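Textile Care, Unit 5: Water, Heat and Shrinkage

Reading for this unit: Chapter 8 of the course book, plus the Martens handout on fiber swelling. The short test covers Units 4 and 5 and is on 1st July.

1. Why fabrics change size

Most of what we call shrinkage in cotton is relaxation. Yarns are pulled tight on the loom and again in finishing, and they stay stretched until water lets them move. Cotton fibers swell across their width when they take up water, so the yarn has to follow a longer path around its neighbors and the cloth gets shorter. Most of this happens in the first few washes.

Wool relaxes too, but it can also felt. The scales on the fiber catch on each other when the cloth is rubbed while wet, and the fibers travel in one direction only. Felting cannot be undone.
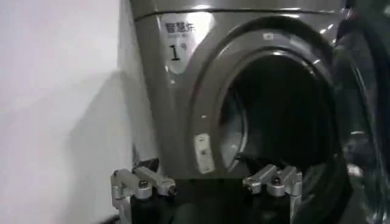
Why does a cotton shirt usually shrink more in length than in width?
The lengthwise yarns are held under more tension during weaving and finishing, so they have more stretch to lose once the cloth is wetted.

2. Measuring it

Mark the sample before washing, using thread or a laundry pen, and keep the marks well away from the cut edges. Measure flat, without pulling. The change is given as a percentage of the first length:

(length before - length after) / length before x 100

Worked case from the May lab: the Lustetti twill was marked at 506 mm along the warp and lost 8 mm in one wash. 8 / 506 x 100 = 1.6 percent. Report warp and weft separately. An average of the two hides the thing you want to know.

3. Drying

Line drying removes water with very little movement. Tumbling adds heat and rubbing, and knits suffer most because their loops are free to shift.
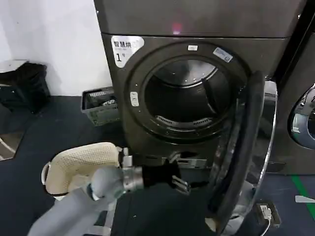
Loops that were pulled long in finishing become rounder, and the garment ends up shorter and sometimes wider. Reshaping a knit while damp recovers part of the length. Polyester behaves differently. It takes up hardly any water, and its size is set by heat at the mill, so it stays stable unless it is heated close to the setting temperature.

Over-drying is a separate matter. Cotton dried below its normal moisture content feels harsh and creases badly, though it takes moisture back from the air in time.

For next week: finish the Fevano jersey samples, both directions, and bring your figures on paper. Read the care label section in Chapter 9 as far as the symbols for bleaching.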